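Hurnavholm Wallpaper Names

A word list of pattern and color names from old wallpaper sample books 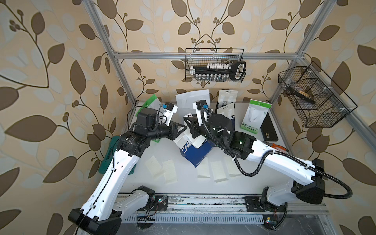 Welcome, and thank you for stopping by! This is the home of a small dataset that grew much larger than it was ever meant to be. It started as a single page of notes about the names printed on the backs of wallpaper samples, because those names are wonderful and I kept forgetting them, and it now holds 1,565 entries taken from 36 sample books. Every entry is a name somebody once had to think up for a roll of paper, and I find that a cheering thought.

What's in it

There is one main file, names.csv, encoded as UTF-8 with a header row. Each row is one name as it was printed in one book. If the same name turns up in two books, it gets two rows, so please don't be alarmed by what look like duplicates. Once you fold those together you are left with 1,037 distinct names.

The columns are:

id: a plain number that never changes, even if a row is later corrected
name: the name exactly as printed, capital letters, odd spellings and all
name_clean: the same name in lower case, with obvious printing errors fixed
kind: pattern, color or both
motif: leaf, flower, fruit, bird, stripe, check, scenic, texture or other
book: a short code for the sample book, explained in books.csv
page: the page or leaf number, left blank where the book has none
note: anything I thought worth saying, which is sometimes quite a lot

The second file, books.csv, gives each book's code, its size, the language it is printed in and the shape it is in. Several have lost their covers, and in those cases the maker column says "unknown" and I would rather leave it that way than guess.

Where the books came from

The largest group is the Zutstead box, which came out of a decorating shop when it closed and had been kept dry, bless them. The Denus books are fewer but thicker, and they are the ones with the long, poetic color names (a gray is never gray in a Denus book if it can be a dove or a morning). The Luo set is mostly small-print kitchen and hallway papers, with short, practical names that I have grown very fond of. The last 13 books arrived one or two at a time and are grouped under the code MISC.

How it was made

I typed everything by hand, one book at a time, usually in the evening. After finishing a book I would leave it for a week and then check the typing against the pages from back to front — reading backward keeps you from seeing what you expect to see. Motifs were assigned by looking at the sample itself and not by going on the name, so a paper called "Orchard Lane" that shows nothing but stripes is filed under stripe.

Leaves gave me the most trouble. A trailing vine with a few berries on it could go under leaf or under fruit, and in the first version I went back and forth without noticing. The rule now is that whichever covers more of the paper wins, and the other one goes in the note column. Leaf gained a good many rows that way.

Things to watch out for

Some names are only half legible, usually where a label was glued over an older one. Missing letters are marked with a question mark in name and the whole of name_clean is left blank.

The kind column is a judgment call. "Wheat" may be a color, or a pattern of wheat, and once it was both on the same page.

These books are the ones I happened to get hold of. They lean heavily toward papers for ordinary houses, so please don't use the counts to say what was popular in any period or place. Very few of the books have a printed year, and I have left dates out of the files altogether.

No sample images are included, only words.

Using it

You are free to use, share and change the files for anything you like, as long as you mention the Hurnavholm Wallpaper Names somewhere a reader can find it. People have used the list for naming paint mixes, for spelling practice and for a very charming card game, and I would love to hear about whatever you make.

Corrections

If you spot a mistake, please send the id and what you think it should say. I go through the messages on Mondays and do my best to answer them all, though it can take me a while when a book has to come down from the top shelf.

Changes in this version

Added the last of the Luo set.
Split "flower" and "leaf," which used to be one motif.
Fixed page numbers in two Denus books that had been bound out of order.
Removed a row that was the name of a glue.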